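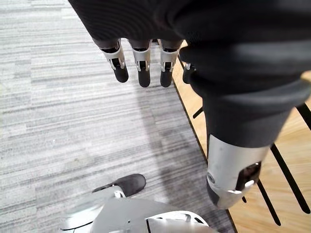

The gray striped carpet

From: Elsie Bright
To: Cirncombe Home Keepers list
Date: Dec 8, 2020
Subject: Re: Carpet and baskets (long, sorry!)

On the last digest, Benítez wrote:

> Elsie, before I order anything for my own back room, could you
> tell me two things? First, does a striped carpet drive you mad
> once it's down? I keep picturing a deck chair. Second, are the
> plastic shopping baskets any good for storage, or did you end up
> going back to boxes? I have 50 balls of yarn and no plan.

Hello all, and hello Benítez,

I meant to answer this days ago, but then I started moving the sewing shelf and you know how that goes — you pick up one thing and by supper there are eleven things on the stairs.

THE CARPET

No, it doesn't look like a deck chair! The stripes are streaky and run into each other, light gray and middling gray with some nearly white bits, so from standing height it reads as one soft color. I was nervous about it myself. I'd had the sample from Rilier on the kitchen floor since July and kept walking around it with my coffee. What I like best is that it forgives thread. Snips of white and gray cotton just vanish until I get the vacuum out (pins vanish too, so please wear slippers). The shade on my order slip is 3403, if you want to ask for the same one. Do look at it in your own light first, as mine seems paler in one part of the room than another.

THE BASKETS

I did go back to boxes for a while, and I was sorry. With a lid on, I forget what I own, and then I buy more of it. The baskets are the light gray plastic sort with rows of narrow upright slots in the walls, so a bit of light comes through and I can tell from the side whether there's anything in there worth digging for. I have 5 now. They wipe clean with a damp cloth, though for the slots you'll want an old toothbrush and something good on the radio.

For your yarn I'd say yes, but put a pillowcase in first. Loose ends find their way out through those slots and then you're untangling the whole lot on your knees. Ask me how I know. 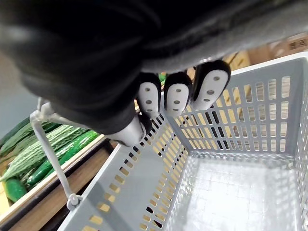

LABELS

I tried the Fliveo stick-on ones and they wouldn't hold, there being so little flat plastic between the slots. Luggage tags on a piece of string have done much better, tied through a slot near the rim. I write on them in pencil, as I change my mind about what goes where.

Benítez, if you'd like to borrow a basket and try it with the yarn before you buy, just write to me off the list.

Warmly,
Elsie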